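Forums > Kitchens & Baths > Countertops

New posts | Search | Members | Log in

Dark marble in a kitchen that gets used – talk me into it or out of it

nganbakes
Hi all, Ngân Khúc again, the one with the never-ending kitchen. We've got the floor and the lights settled, and now my husband and I have been going back and forth for weeks about the counters. I am completely in love with a dark brown-gray marble with white veins (the yard sells it as Fallero), and he wants plain gray quartz from Cesitz and to be done with it. I bake most weekends, there are lemons and wine and kids, and I know what acid does to marble. But every time I go back to the quartz it just looks so flat to me! Has anyone lived with a dark one for a few years?

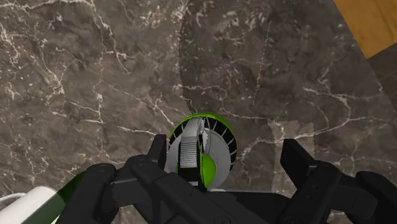
Re: sealing and etching

stonepatch_lou
I have, eight years now, and I'd do it again tomorrow. Sealer helps with stains and does nothing at all for etching, so please don't let a salesman tell you otherwise. Ask for a honed finish – the dull spots from lemon juice blend in far better than they do on polished. I use the Pomow sealer every January when the house is quiet, wipe it on, wipe it off, and have a cup of tea. We paid 300 extra for the honing and I've never missed the money.

gretel_m
I'm going to be the grump and disagree with Lou. I had dark marble in my last house and it wore me out. Every ring and every crumb of flour showed, and I was wiping it down before bed like a bartender. Honed was worse for me, if anything, with greasy fingerprints all over it. Your husband has a point, Ngân, sorry! Quartz is dull to shop for and lovely to own.

nganbakes
Ha, he is reading over my shoulder and looking very pleased with himself. Gretel, was yours one even color, or did it have a lot going on in it?

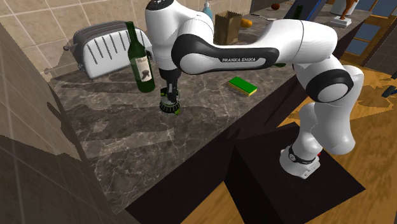
Huệ Đoàn
Pattern makes more difference than color, in my experience, and I've helped both my sisters through this so I have had plenty of time to form opinions. A solid black shows everything, no question. Something cloudy and marbled like that dark countertop with the arm reaching across it is a good deal more forgiving, and I'd expect crumbs to get lost in it until you go looking for them. My older sister got hers from the Thân yard, where they let you borrow an offcut. Put half a lemon face down on it overnight, spill some coffee, and see how you feel in the morning. If the mark makes your stomach drop, buy the quartz.

gretel_m
Mine was nearly solid, now that you ask, so maybe Huệ is onto something. I still wouldn't go back, but I'll stop shouting. Do the lemon test.

stonepatch_lou
Seconding the offcut. And get the fabrication quoted separately from the slab – mine was 700 for the sink cutout and edges, and it wasn't on the first piece of paper they handed me.

nganbakes
Thank you, all of you, this is so helpful. I'm calling the yard tomorrow about borrowing a piece, and the lemon is already sitting in the fruit bowl. Will report back once I've made a mess of it!

Contact us | Copyright 2025 | Back to top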